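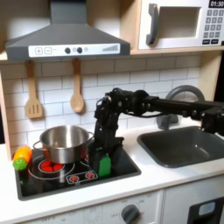 Spent the last two weeks with the Fonik tabletop arm from Erkau. We bought the version that comes with the arm, the gripper, a second camera mount and their software. Notes in this thread, mostly for people deciding between this and the Fakus kit.

Setup first. The arm came assembled, which I was glad about. The clamp did not suit our bench, so Sixten Solheim drilled a plate for it. If your table has a lip under the edge, plan on doing the same. The manual skips this entirely.

Wiring is fine. One power brick, one USB cable to the laptop. The cables along the arm are exposed and the sleeves they give you are too short for the elbow. We used our own.

Calibration took me 11 minutes the first time, following the guide step by step. It asks you to move each joint to both ends of its travel by hand. Do it slowly. If you rush a joint the software accepts the bad value and you find out later when the arm stops short of where you sent it.

We test on a play kitchen. Cooktop, pot, sink, faucet, a few toy vegetables. The task is picking up a vegetable from next to the pot and putting it in. It's a decent test of a small arm because the pot has a rim and handles to catch on, and the cooktop is glossy.

The gripper is the best part of the kit for me. It closes evenly and it has enough grip for the smooth painted toys. Rounder pieces are harder. They roll if you come in even a little off center, so I had to practice coming straight down.

Teleoperation runs through a leader arm, sold separately. Hendrik Dijkstra lent us his. There is a small lag that you stop noticing after the first hour. If you're buying from scratch, put the leader arm in your budget from the start. The keyboard control that comes in the box is not something you'd want to collect data with.

We recorded 400 episodes. The software dropped 2 of them with a write error and told me which ones, so I just did those again. No other losses. Files are a normal format and opened in our own tools without a converter.
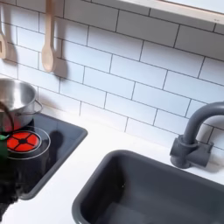 Cameras. You supply your own and the kit gives you the mounts. The overhead mount is solid. The side mount sags a little over a long session, and Iestyn Gwilliam fixed ours with a rubber washer under the thumbscrew. Check the view every morning before you record anything.

Shiny surfaces are still a problem, and that goes for every kit I've tried. Reflections on a black cooktop or a steel pot change when you move a lamp. I'd lock your lights and your exposure before you start. The software has an exposure lock but it resets when you restart, and there's no warning.

Noise: you can hold a conversation next to it. Heat: the shoulder motor gets warm after an hour. It never shut down on me.

Support: I wrote to Erkau about the exposure thing and got an answer from Ragnvald Fagerlund the next afternoon. He confirmed it's a bug. The fix is supposed to be in the December update.

Compared to Fakus: Fakus has more reach and a better clamp. Fonik has the better gripper and software that didn't crash on me. For counter-size work I'd take the Fonik. For anything on the floor or a full-size table, I wouldn't.

A couple of people asked about spares. Individual motors are in stock through Tveit, and I swapped the wrist one to see how bad it was. Four screws and a connector, then you recalibrate that joint only. Gripper fingers are only sold as a pair.

We paid full price for the kit and we're keeping it. Next job is drawers and knobs, and I'll add to this thread once I have numbers.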